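**From the Drorkham snack shelf, 12 May 2024**

Many of you have asked me in the corridor what is happening with the noodles, so I will write it one time for everybody and then you can stop asking me in the corridor.

The snack shelf at Drorkham was for long time a shelf where things arrived and did not leave. Kristof Cuypers kept it until October, and he kept it well, but when he moved to the Promateo side of the building the shelf became the property of all of us, and you know what this means. There were open bags behind closed bags. There were tea boxes with one tea bag inside. The noodles had gone under the chips and the chips had gone under the paper plates. When I took over the shelf I put my hand in the back and found a soy sauce packet that was glued to the wood. I had to remove it with a butter knife and warm water.

So we have made a sorting. Everything that is noodles went to the big wooden table, where there is space to lay the packages down and look at them, and also some candy bars came along.

I want to explain how I sort, in case somebody wants to do the same at home. It is not difficult. First I take all packages of one kind out of wherever they are and put them on a flat surface, with the printed side up. I do not open anything and I do not throw anything in this first part. When you throw at the same time as you take out, you become tired and after a while you throw good things. My mother did it this way with the pantry every spring, and she would not let anyone into the kitchen until all the jars were out.

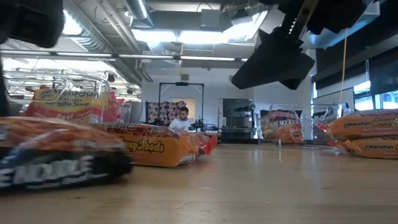
Second I look for the date. On instant noodles the date can be in many places: on the back seam, on the flat crimped end, sometimes printed so pale that you have to turn the package toward the window. If I cannot find it after an honest try, I put the package in the "eat first" group. Relu Olteanu thinks this is too strict. He says that dry noodles are good for many years and that he has eaten some from a military store of his uncle and he is still here. I respect this opinion. However, the fat in fried noodles does become old, and you can smell it when it happens, a little like crayons or old nuts. The seasoning also makes a hard lump. If you open a package and it smells of crayons, please do not eat it and please do not put it back on the shelf with a clothespin, as somebody did in the winter.

Third I feel if the noodle block is whole. A broken block is still good food! I mention this specially because every time I find broken ones at the bottom, and they are always the last to be taken. Broken noodles cook faster and they are better for soup with egg. Ynyr Beddoe even breaks them on purpose, inside the closed package, with his fist, and then he eats them dry with the powder shaken over. He learned this in school. I tried it and I needed a lot of water after. 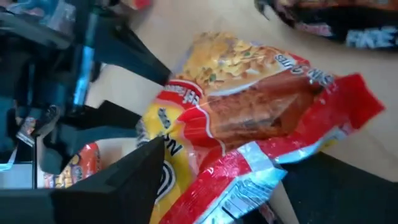 Fourth is the wrapper itself. A crumpled wrapper does not mean anything bad, but a wrapper with a small hole does. I press softly on the package and listen. If the air goes out with a little hiss, it goes into the "eat first" group too, or if it was lying near the dish soap it goes away completely. Noodles take the smell of soap very easily. Hryhorii Tkachuk did not believe me in this and cooked one portion for himself. He believes me now.

After all this comes the question where to put everything, and here I have changed my opinion since the last newsletter. Before, I wanted one large box for all dry food. It looked nice on the first day. Then people took from the top only, the new packages were put on top of the old, and by the end of the month we were again at the same place. Now I think that low, clear containers are better. One kind in each, standing open. You see what there is without moving it, and when a container is nearly empty it is visible from the door. I also like that you can stack noodle packages flat in them like books. Chocolate and other candy should have its own container and stay away from the noodles, for the reason that people who want chocolate are in a hurry and do not look where they dig. 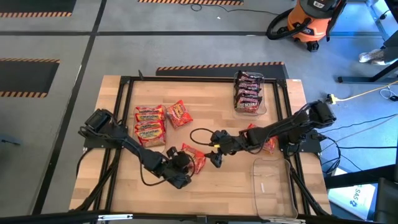 *Red and yellow packages on the wooden table, and the candy bars together in a clear container.*

We had an offer from Gollex for a full shelf system with drawers and labels. I read it with care and I thank them for the patience, but for our size it is too much. The lowest price was 1153 for the wall unit, without the mounting, and I do not think that our noodles need a wall unit. For now I will use the containers we already have in the building. If you have clear ones at home without lid, which are only collecting other containers inside them, I would be very happy to receive them. They do not need to be the same size. They should be washed and without smell of onion.

**Some words about flavors**

The beef flavor is always what we have most of. I have kept no list, so I can not say if people buy more of it or eat less of it. Masanobu Noguchi says it is the second. He is strict with noodles, and he walks every week to the Kawaguchi shop for the ones he likes, which he keeps in his own desk and not on our shelf (I have respected the desk). But it was also him who showed me what to do with beef flavor, and I have made it several times now, so I give you his way.

Boil less water than the package tells you. Put the noodles in and leave them alone for one minute before you touch them. In the bowl, not in the pot, mix half of the powder with a spoon of butter and a very small spoon of vinegar. Pour two or three spoons of the hot water on it and stir, then put the noodles in, and then only so much water as you want. Green onion on top, if there is some. The remaining half of the powder you can keep in a cup with a cover and use for fried potatoes.

With children, or for people who do not like salt so much, half of the powder is also enough without the butter and the vinegar. You can add frozen peas directly to the pot.
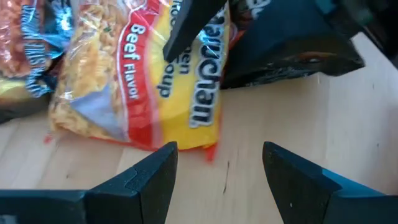

*Maruchan, Beef Flavor. You can see the noodles through the window of the package.*

I like a package with a window, by the way. With a closed wrapper you have to trust the photograph, and in the photograph there is always a beautiful bowl with things in it that you must buy separately. I was disappointed by this as a young student in my first year abroad, when I bought a soup with a picture of a large egg. I looked for the egg in the package for quite a long time.

**How the shelf will work from now**

These are the rules. I have asked the opinion of everyone who was in the kitchen on Thursday and they agreed, or at least continued eating.

- Old to the front, new to the back. When you bring something, please lift the others and put yours behind.
- The "eat first" container stands on the left. Look there before you open something else.
- One open package of a kind at one time. Write on it the day when you opened it. The marker is on a string and the string is there for a purpose.
- Loose seasoning packets go in the mug with the broken handle. Do not leave them on the wood.
- If you take the last one, write it on the paper on the fridge.
- The jar is still the jar. If you can pay, pay what is written; if this week you can not, take your noodles and pay when you can. I do not look who puts what.

I know that the last rule was discussed. Someone suggested to me to lock the shelf and give the key to the front desk. I am against it. The jar is sometimes short and sometimes it is too full, and over the year it comes more or less to the same. The most it was ever short is 13, and the next week it was too much by 10, so I think somebody went to get change.

**What we need**

Clear containers, as I wrote. Bowls with a wide bottom; the tall ones fall over in the microwave when the noodles rise. One more pair of kitchen scissors, for the reason that the present pair is used for tape and I do not want to know what else. And if someone has a small electric kettle that is not used, ours takes so long that people go away and forget it, and the next person starts it again.

Please do not bring more beef flavor before the summer. Shrimp, chicken, vegetable, something spicy, all this is welcome. Relu has promised a carton from his cousin, with writing on it that he can not read either. We will cook one of them and see.

The paper for wishes hangs beside the sink from Monday. Last time somebody wrote "100 bananas" on it. I bought four. They were eaten before lunch, so I will buy again, and the person can write to me if it was serious.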